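4.3 Comparing two grippers on the mug tray

With both arms homed and the controller showing ready, you can start on the fun part! The mug test is our favourite way of getting to know a new pair of fingers. Mugs look easy, but the handles, rims and curved sides each ask for a different grip, and you learn a lot in the first few goes.

Before you start
Load the Tastine profile on both arms. If you updated the controller after 2020-04-16, use profile 114 instead. Older profiles still open, but they ignore the finger width setting.

1. Put the tray in the middle of the table, between the two arms, and set the mugs on it with space for a finger on each side.

2. In Ciltanow, open Compare and choose Left and Right. Give each gripper a name you will recognise later.

3. Set the closing force to 87 on both sides. Leave the speed at Slow for the first run.

4. Press Teach and guide the left gripper down to the first mug. Close the fingers on the handle, lift a little, then press Save.

5. Do the same with the right gripper on the same mug. Put the mug back in its starting place between turns.

CAUTION: Keep your hands out of the enclosure while either arm is live. The two grippers share the space over the tray and can close on each other.

6. Turn on Shared Zone. The arms will now take turns over the tray - one waits while the other picks. 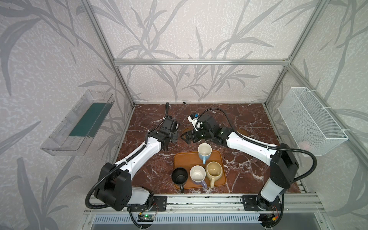

Figure 12. Both grippers brought in close together over the mug tray.

7. Press Run and watch the first few lifts. If a mug swings on its handle, stop and teach the grip again, closer to the side wall.

8. Once you are happy, change to Normal speed and repeat the run. Save the log under a new name so the slow one is kept.

NOTE: The log holds 2,000 lifts. After that the oldest entries are written over.

Error 862 means the fingers closed fully without meeting anything. Check the mug position first, then the saved grip height. For Yang fingers, see also 4.5, Changing pads.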